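Robots Have Rules, Too!

You have rules at school. No running in the hall. Scissors point down when you carry them. Put the lids back on the markers. Robots that work near people have rules like that as well, and some of them are surprisingly close to yours!

Let's start with a robot arm that tidies a table. Tidying sounds easy if you are a person. You see a pen, you grab the pen, you drop it in the cup. A robot has to be told so much more: how fast it may move, how hard it may squeeze, and what it must do if something goes wrong. People write all of that down before the robot gets to touch a single thing.

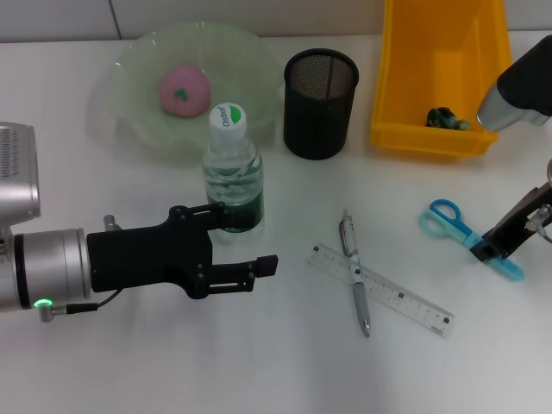
Two grippers, one table, and plenty to pick up, from a pen and ruler to a pair of scissors.

Rule one: know your space
Every robot arm has a reach, just like you do. Stretch out your arms and turn in a circle (check for lamps first!). Everything your fingers could touch is inside your reach. Safety people draw that area on a plan for each robot and decide who can go in and when. At the Prumus workshop, the line is painted on the floor in fat orange stripes, and visitors stay behind it while the arms are switched on.

When a robot has two arms, there is more to think about, because the arms share the space in the middle. They need a rule for who goes first. It works a bit like a four-way stop, only with grippers.

Rule two: slow is fine
A robot doesn't get bored, so there's no rush. When people are close by, many robots have to slow way down or stop completely. The Prumus team tests each new job at a crawl and watches it go right 13 times in a row before they let the arm speed up even a little. Thirteen! That takes patience.

Rule three: sharp things get extra care
Scissors, pins and pencils all have a pointy end, and the robot's helpers have to plan which end faces where. A good plan keeps the point away from people. It also says what happens if the thing slips. Usually the arm stops and waits for a grown-up to check, and it doesn't try to catch what fell. (You shouldn't try to catch falling scissors either.)

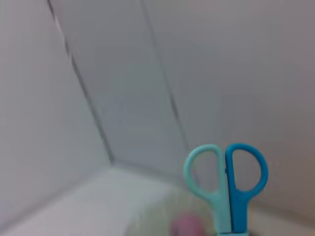

Why can't a robot just squeeze everything as hard as it can, so nothing ever drops?
A strong squeeze might hold a metal pen nicely, but it could crush a soft toy or crack a thin plastic cup, and it could really hurt a finger. So people set a limit on the squeeze, and the robot has to stay under it.

Rule four: there must be a stop button
This one is my favorite. Most big robots have a large red button called an emergency stop. Anybody nearby can press it, and they will never get in trouble for pressing it, even if everything turned out to be fine. It has to be easy to reach, so no coats hanging over it and no boxes piled in front.

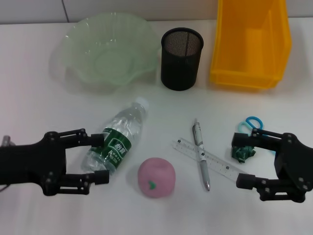

A stop button is only useful if it works, so it gets tested. At Prumus somebody presses it every morning before the first job, then writes the result in a notebook. Last October they filled up the notebook, which had room for 1,000 tests, and started a new one with a rocket on the cover.

Try it yourself!
Ask a friend to be the robot. Put six safe things on a table, like a sock, a spoon and a block. Now write three rules your robot has to follow, and choose a stop word. When you say the word, the robot must freeze right away, even with a sock in midair. Swap places and see if your rules need fixing. They probably will, and then you get to write better ones!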